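Vendness to Grinden by the ridge track

Started from the Vendness end at 7 a.m. in July, with the gate at the top of Akl Lane still in shade. The lane is sealed as far as the last house and gravel after that. Parking is on the left before the cattle guard, with room for a few cars if people park straight. There is no water at the trailhead. The tap marked on older maps has been capped.

The first section follows the fence line north through pasture. The tread is firm but uneven where cattle have crossed it after rain. Keep the fence on your right until the second stile. A farm track leaves to the left before that stile and looks better used than the trail, and I took it by mistake on my first trip. It ends at a feed shed.

After the stile the track enters pine and starts to climb. The grade is steady and the switchbacks are long. Several have been cut through by people going straight down, and the shortcuts are now badly eroded, so it takes a moment at each corner to pick out the real line. The marker posts are yellow at the top and numbered on the downhill side, which means you can't read them going up.
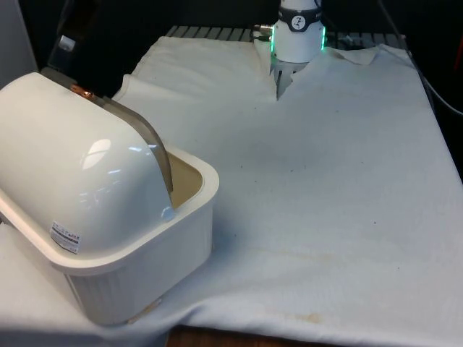
White cloth, gathered into a fold.

The trees thin out at the saddle. I measured a climb of 242 meters from the gate to this point, using a barometric watch zeroed at the parking area. The phone gave a higher figure, but the phone also had me walking through a pond. My watch drifts if the weather changes during the day. It read the same at the gate before and after this trip to within 2 meters, so I trust the number.

From the saddle there are two ways on. The signed route drops to the east side and contours below the rocks. The unsigned one stays on the crest. I used the crest. It is narrow for 200 meters, with loose slabs on the left and a short step down at the far end where hands are useful. In wind I would take the lower route. The two rejoin at a cairn beside a dead pine, and the junction is easy to miss coming from the north.

Surface notes for the crest: dry rock throughout on the day, good friction, lichen on the north faces of the larger blocks. Trail shoes with a worn heel were adequate. I carried poles and had them strapped to the pack for this part.

The high point is a flat area of broken rock with a survey post. My watch had it at 409 meters above the gate. The view west takes in the Vendness valley and the reservoir road. East is mostly forest. There is a low stone wall on the lee side that gives enough shelter to sit and eat. I stopped there for lunch, which was bread, hard cheese and an apple, and changed socks.

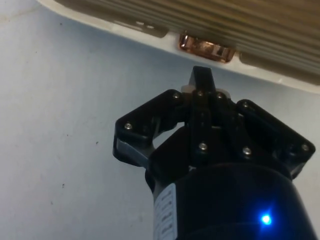

Descent to Grinden

The north side is steeper and less pleasant. The track follows an old haul road cut for the Novomis quarry, and the upper part of it has washed down to fist-sized stone. Poles came out again. There is a drainage ditch on the inside edge that has filled with leaves in places and will hold a leg to the knee. Walk the outside edge.

Below the quarry gate the haul road improves. The quarry itself is fenced and the old loading bay is visible through the wire. The trail turns right at the gate. The sign has been turned on its post and points into the fence, so go by the map here.
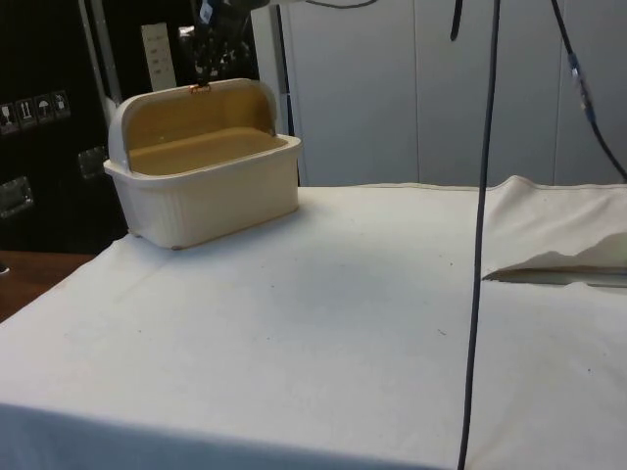
Storage box with the lid up.

From the quarry it is an easy walk through mixed woods to the footbridge at Akl Creek. The bridge deck has been replaced since my last trip and the new boards are laid crosswise with wire mesh on top. The handrail is still the old one and moves when leaned on. Below the bridge the creek was low enough to cross on stones. The creek has grazing upstream, so treat the water before drinking it.

The final stretch into Grinden is on a paved bike path. It is flat, fully exposed, and hard on the feet after the stone. I reached the bus shelter at 1:40 p.m. The bus back to Vendness stops on the far side of the road, opposite the shelter, and has to be flagged.

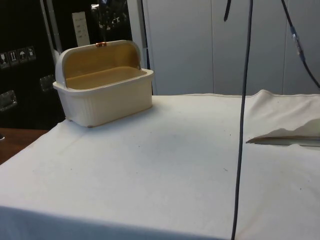 Gear and changes for next time

Water: I carried two liters and finished it at the footbridge. Three would be right in July.

Map: the printed sheet still shows the trail on the wrong side of the quarry fence. I have marked the correction in pencil on mine.

Direction: I would walk it from Grinden next time. The haul road is better as a climb, the step on the crest is easier going up, and the post numbers can be read on the way down through the pines.

Pack: the hip belt slipped on the descent again. The webbing is glazed where it passes through the buckle. Replacement webbing is ordered.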